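Play food, one big sort-out

Posted 11/30/18

So the play kitchen got out of hand again. I knew it was coming, because back in September I couldn't close the bottom drawer, and my solution at the time was to stop opening the bottom drawer. With Christmas coming (and two grandmothers who both love to buy tiny plastic vegetables) I decided to get everything out on a table where I could look at it all at once, and be a grown-up about it.

A bit of background if you're new. We set the kids' kitchen up with a mix of toy food and real housewares, mostly because real bowls and mugs cost less than the toy ones and feel so much nicer to play with. The wooden unit itself is a Triter, bought secondhand from Jarosław Grabowska over in Beltton, and it has been great except that the shelves are shallow. Anything bigger than a cereal bowl sticks out the front and gets knocked off by somebody's elbow. That is my main complaint and I will keep making it.

I started with the big stuff, meaning plates and anything that pretends to cook. Big stuff first is my one rule. If you start with the little foods you spend the whole morning putting grapes in a jar and then find out there's no room for the jar.
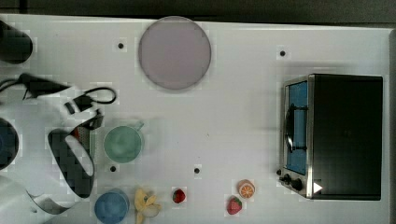 How often should you sort through a play kitchen? Twice a year works for us, once before the holidays and once when school lets out.

Then came the dishes, and I was pretty ruthless. Anything cracked went in the trash. Anything with a sharp edge went too, including a little tin pan I was sorry to lose. The rest got a wash in warm water with dish soap and dried on a towel overnight. Please don't put hollow plastic food in the dishwasher, I did that once with a bunch of carrots and they came out full of water and stayed full of water for what felt like a month.

The other thing I've come around on is color. I used to buy whatever was on the clearance rack at Anozie, and the result was a kitchen that looked like a bag of party favors. Now I try to stay with soft greens and blues and a bit of lavender for the dishes, and let the food be loud. The kids couldn't care less! But it sits in our living room, so I get a vote.
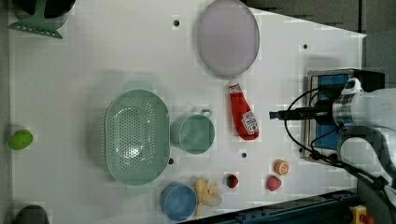
Open-ended pieces always win out over the single-use ones in our house. The ice cream set with the magnetic scoops gets played with exactly one way, and then it gets left on the floor. A bowl can be soup, a hat, a boat, a bed for a mouse. I feel the same about colanders, and that mint-green one is my favorite thing on the whole table - it's big enough to hold every piece of fruit we kept, and all those little holes make it look like serious cooking is going on. My youngest washes the strawberry in it, then the banana, then the strawberry again. The mug next to it gets used for everything from cocoa to "sauce." If I could only keep a few things, I'd keep those and a bowl and let the rest go.

Ibrahim Sani left a comment on my last post asking what we do about sets that have lost half their pieces. I used to hang on to them in case the missing parts turned up under the couch. They don't turn up. Or they do, but two years later and with hair on them. So now a broken set gets split, and whatever is left has to earn its spot on its own. We had a Prastetti pizza that was down to three slices of something and a mushroom. The mushroom stayed, the pizza went. I'm at peace with it (mostly).

I also counted, since I was curious and already sitting there. We had 82 separate pieces of food before I began. Eighty-two! For two kids who mainly serve me the same lunch every day. I got it down to 20 in the kitchen itself, plus a shoebox in the closet that we'll trade in and out when they get bored.

Now, soft toys. I was a snob about fabric food for the longest time, because it picks up crumbs and dog fur and you can't just wipe it down. But it doesn't hurt when it's thrown, it doesn't wake the baby when it gets dropped, and some of it is so nicely made.

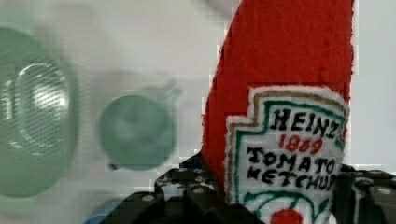
How do you clean plush play food? Dab it with a damp cloth and a drop of mild soap, then let it air dry all the way through before it goes back in a bin.

I will say the ketchup is the one piece every visiting kid goes straight for. I love the stitching on the label, with TOMATO KETCHUP spelled out in black letters and the 1869 in red. It goes on everything at our place. Pancakes, tea, the lime. There was an argument over it last weekend that ended with both kids in separate rooms and the ketchup on top of the fridge, so I guess that counts as a recommendation?

For storage I tried the little bins with picture labels and gave up by dinner on day one. What stuck was much lazier. Fruit lives in the colander. Cups and bowls stack on the left shelf. Utensils stand in an old coffee can. Anything too tall or too weird goes in a basket on the floor, and I do not look in the basket. Cleanup takes a few minutes now, and my oldest can do it alone while I stand there holding an actual hot coffee.

And then of course the day after I finished, they dragged everything out again to run a restaurant. I was given a table and no menu. I ordered soup and got a lime.

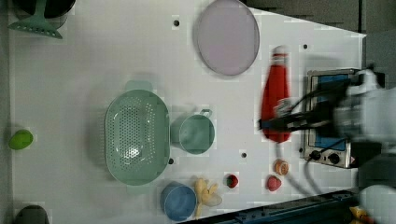
What age can kids start putting play food away themselves? Ours both got the hang of it at three, as long as there were only a few places for things to go.

The leftovers are in a bag by the front door. The local swap group in Beltton has 290 members now, so I figure someone will want a perfectly good set of waffles and more eggs than any family could need. If you're nearby and want first pick before I post it, leave me a comment and I'll set the bag aside. I'm hanging on to the teapot though, don't ask.

Next up is the dress-up trunk, which smells like sunscreen for some reason. I may put that one off until January.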